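About Gistano

Gistano packs and forwards small retail goods for shops that don't have a back room of their own. We started in a rented unit in Plaleck and we are still there, with more doors and a worse parking lot. If you have bought snacks, stationery or kitchen things from a small online store in the last few years, there is a fair chance we put them in the bag.

We have three robot arms on the bagging line. Customers who visit tend to ask about those first, so this page spends more time on them than we would like.

We were not keen. The sales pitch said the arms would take over the dull work and leave our people free for the interesting work. We asked what the interesting work was and got a slide with a light bulb on it. We bought the first arm anyway, in April, after a winter when we could not fill the evening shift, and we have tried since then to keep a plain record of what it does and doesn't do.

Boxes are fine. Anything stiff with square corners, the arms handle at a steady pace all day. Thin plastic is another matter. A shopping bag has no shape until somebody gives it one, and it folds differently every time. Our packers do this without looking. The arms have to look, and press, and look again. 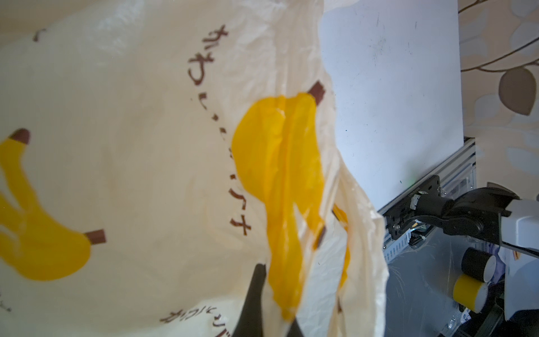 The arms took the easy half of the job and left the packers with the half that hurts your wrists, according to Duangkaew, and a company that counts bags per hour should count that too.

We think that is correct, and it changed how we run the floor. When the arms took the boxes, the packers' day turned into bags and nothing else, and the output chart looked great while the people doing the work were more tired than before. So we put some of the box work back in human hands. The arms sit idle for part of each shift. Our supplier finds this hard to understand.

Some other things we have learned to say out loud:

No one was let go when the arms came in. We also hired fewer people the next year than we had planned to, and we don't think it's fair to mention the first fact and leave out the second.

On a normal day the line sends out more than 800 orders. The arms do not get credit for that figure on their own. A packer stands near each one, clears what it drops and restarts it, and that is skilled work. It now has its own pay grade, which took us 9 months to agree on and should have taken far less.

The line software is called Itinen. It records every stop. It does not record who fixed the stop, and we have turned down the version that would.

Last year the first arm logged 364 stops on soft packaging. We don't know yet if that is good. The supplier says it is.

Will we buy a fourth arm? Not this year. The packers will get a say before we sign anything, and they will see the same numbers we see.

Shops looking for a packing partner can write to the office in Plaleck. Tours are open to customers and to anyone applying for a job, and you may talk to the packers without a manager present.

Page last updated May 26, 2022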